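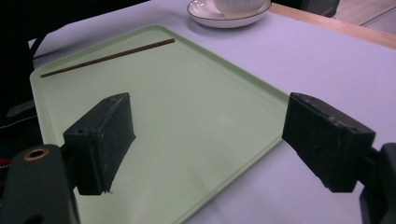
Why do my lettuces always fall over after I move them, a reader asked under my page about sowing, when the seed came up so well and the compost was new? I gave a short answer there, but the question deserves a longer one, so I have written down the whole way I do it.

# Pricking out lettuce seedlings

Pricking out means to lift the small plants from the pot where they were sown together and to give each one its own place. I learned the word only when I came to live in Skernwood. In my first spring there I did the work too late and lost half of a good sowing.

## When to do it

Look at the leaves, not at the calendar. The first two leaves are smooth and round, and they are the seed leaves. You can move the plant as soon as these are fully open and flat. If you see the first true leaf between them, it is still a good time. With three or four true leaves the roots are already tied together, and you will tear them.

Most seedlings that fall over were too long before they were moved. They stood in a warm room with little light and made a thin white stem. Such a plant can be saved if you set it deeper, as I explain below, but it is better to bring the pot to a cool and bright window on the day the first green shows.

## What you need

- a module tray, mine has 60 cells
- fine compost without big pieces of bark
- a flat tray with a rim, to stand the modules in water
- a chopstick, a pencil or a thin dibber
- labels and a soft pencil

Cheap compost is all right if you rub it through a garden sieve first. I don't add fertiliser at this stage.

## Preparing the cells

Fill the cells loosely and knock the whole tray once on the table. Fill again to the top and wipe off what is too much with the side of your hand. Please do not press with the fingers. Pressed compost holds the water for too long, and then the stems go brown at the bottom.

Pour water into the flat tray, as high as the width of a finger, and stand the modules in it. After 30 minutes the surface should be dark everywhere. Lift the modules out and let them drip while you prepare the seedlings. Water the sowing pot also, but an hour earlier, so that the soil is moist and does not stick.

## Moving the plants

1. Make a hole in the middle of each cell, almost to the bottom. I make all the holes first.
2. Push the stick into the sowing pot, well under the roots, and lift a small group of plants.
3. Lay the group on its side and let it fall apart. If it doesn't, shake it a little.
4. Take one plant by a seed leaf. Never hold it by the stem. A plant can grow a new leaf, but a crushed stem is the end of it.
5. Let the root hang into the hole. If it is very long, you may pinch off the last part.
6. Lower the plant until the seed leaves are just above the compost. For long seedlings this is the most important step.
7. Push a little compost against the root from the side with the tip of the stick.

Lift only as many as you can plant in a few minutes. The roots are as thin as hair and they dry quickly, even in the shade.

When a row is finished, write the label at once. I once had Closotano and Kudberg side by side, two green lettuces which look the same when they are young, and I was sure that I would remember. I did not, and in June I was eating both without knowing which was which.

## The first days

Give a little water from above with a fine rose, only to settle the soil. Keep the modules out of direct sun for two days. Some plants will lie down in the first evening, and this is normal. Most of them stand again in the morning. The ones that still lie flat on the third day should be taken out, and you can put a spare seedling in the same hole.

After this they need light, air and less water than you think. Lift the modules with one hand before you water. When they feel light, fill the flat tray again, wait, and pour away what is left.

## Planting out

The plants are ready when you can pull one from its cell and the root ball stays whole. From sowing to the bed it took 42 days in my cold greenhouse this year, and less for the later sowings. In the garden I plant them a little high, with the top of the root ball level with the soil. The advice about setting deep is only for the seedling. A grown lettuce with soil in its heart will rot.

Slugs are another page, which I have not finished yet.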